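Registrar's Diary, Hamel District Library
Jul 31, 2021

The building was closed to the public for the final day of the map stocktake. Present were the undersigned, Qianru Wei from Conservation, and the two casual staff engaged until the end of the month. The heating in the lower reading room was turned on at half past seven and had made little difference by nine. Staff wore coats until morning tea.

The shelf check of the Udach Bequest was completed shortly before noon. The printed register of the bequest lists 1,456 sheets. Of these, 1,412 have now been sighted in their drawers and marked off, leaving 44 unaccounted for. The figure is higher than I had expected when I wrote up the first week of the work, and I have asked that it not be passed on in conversation until Monday, when it can be reported with the proper qualifications.

The chief qualification concerns the coastal survey sheets. At some stage after the register was typed, a number of these were pasted together in pairs and backed with linen, presumably for use in the old search room. Each pair bears one accession number on the front and the other is hidden beneath the backing. Qianru Wei has examined three by transmitted light and is satisfied that the second number can be read on all of them. She proposes to examine the remainder next week. If the pattern holds, a fair proportion of the missing sheets were never missing.

The second matter is the parish plans in cabinet six. The cabinet is one of the Lisico steel units bought second-hand when the council vacated its planning office, and the bottom drawer has not closed properly for years. On removing it we found 34 loose sheets lying flat on the base of the cabinet, where they had slipped over the back of the drawer above. None belongs to the Udach Bequest, to my disappointment. They are duplicates from the general sequence and most are torn along the rear edge. They have been placed between boards and labelled as found. The drawer has been left out and the locksmith's quotation will be sought again, the first having lapsed in January.

Condition reports were entered in Sanura as the work proceeded. The system logged staff out on two occasions during the morning and the second cost us a half-hour of typing. I have repeated my request for the timeout to be extended on the reading room terminals. The paper worksheets will be kept for a year in any case.

A short discussion took place after lunch on whether the goldfields plans should be rolled or remain folded. Conservation favours flattening them. I do not disagree, but the only drawers of sufficient depth are occupied by the shire drainage series, for which there is still regular demand at the desk. The question is deferred. I note for my successor, if the question is still deferred by then, that the folds on the large plan of the northern leads are weak at every intersection and that it should not be produced to readers without supervision.

The afternoon was given over to returning the room to order. The long tables are back in their usual places, the weights are in the tray under the window, and the key to the map room has been returned to the safe. Boards borrowed from the framing workshop are stacked by the rear door for collection on Tuesday. 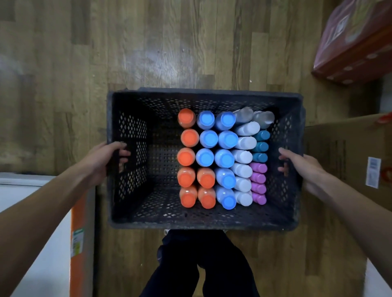

The report to the Head of Collections will be drafted on Monday morning, with the linen-backed sheets dealt with in a separate schedule. Room locked at ten to five.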